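Fiction / Workshop Stories
September
By Serpil Canpolat

The service sheet for the Grallovell hand gripper ran to 17 steps, and Hedvig Dalen had written all of them. Man-lok Kong was on step four. He squeezed the handle, watched the two pads come together, and let go.

"Left one closes first," he said.

"By how much?"

"Enough to push a cup before it holds it."

She wrote that down under unit 86 and told him to carry on with the plastic.

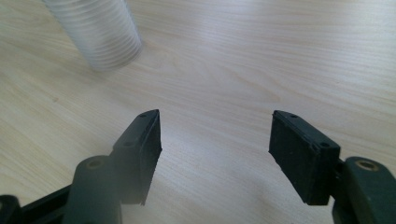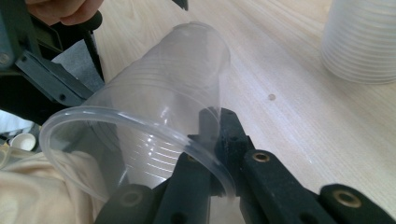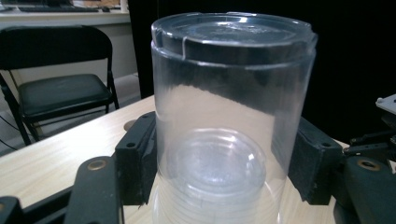
Brass in the pivots, black pads on the fingers, clear plastic on the table.

What does a worn pad do to the grip?
It lowers the friction and moves the contact point, so the operator squeezes harder and a thin wall bends before it is held.

That paragraph was hers too. Geert Stevens had wanted it removed from the sheet as padding. She had kept it in, with the question, and he had initialed the page.

Kong undid the left finger and laid it on a cloth. The bushing came out with thumb pressure. According to the sheet it should have needed the arbor press.

"It's been turning in the hole," he said.

"Measure the hole."

He measured it twice, at right angles, and read her both numbers. The second was larger. She looked in the log. The finger had been fitted at Inholm with 2000 cycles as its inspection interval, and the counter had passed that before the spring. The initials in the inspection column were G.S. There was no measurement beside them.

"Do we have a finger?"

"We have one left hand finger from Ondrejka. The pads come separately."

He cleaned the seat, pressed in a new bushing, and checked that the pivot swung under its own weight. It did. He cut the pad from the sheet stock, scraped the old adhesive off the backing plate, and clamped the new pad down. The adhesive wanted an hour. They sat through it without much to say. Dalen filled in the part number and left the cause of failure blank.

At ten past four he took off the clamp and squeezed the handle over a strip of paper. Both pads touched it together. He pulled, and the paper tore.

"Cycle count at service?" she asked.

"409 past the interval."

She entered it. Then she went back to the blank line, wrote "inspection not carried out," and turned the log around so he could sign as witness. He read the line, looked across at Stevens's desk, and signed.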